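What Is a Blurb?

A blurb is the short text printed on the back cover of a book. On a hardcover it is often found on the inside flap of the paper jacket. Its job is to tell a reader what kind of story is inside.

Who writes it?

The author usually does not. At a publishing company such as Koter, an editor writes the first version and other staff correct it. One blurb may be rewritten 7 times before it is printed.

What goes in it?

Most blurbs for novels have 3 parts:

The setting -- where and when the story happens.
The main character.
The problem that the character has to deal with.

The ending is left out. A blurb normally stops before the second half of the plot.

Take a made-up novel called The Clockmaker of Tindden. Its blurb might read: "It is winter in Tindden, and every clock in town has stopped. Ada has 2 days to find the missing key." The setting, the character and the problem are all there in two sentences.

Quotes and labels

Some covers also carry praise from a newspaper or another writer. These lines are called endorsements. A label such as "bestseller" describes how many copies were sold. It does not measure how good the writing is.

Try it yourself

Choose an ordinary object or place and write a blurb for a story about it. Use no more than 60 words. Underline the problem in a different colour.
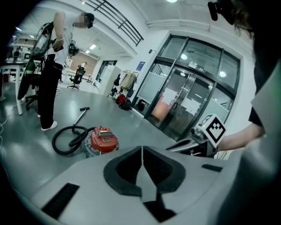 Story starter: a red vacuum cleaner on a shiny grey floor.

Check your work. Does it name a place? Does it give away the ending? If it does, cross that sentence out and read the rest aloud.

Word list

Jacket: the loose paper cover around a hardcover book.
Plot: the events of a story, in order.
Endorsement: a printed line of praise.

Jutgate Young Readers. Page updated Apr 21, 2026.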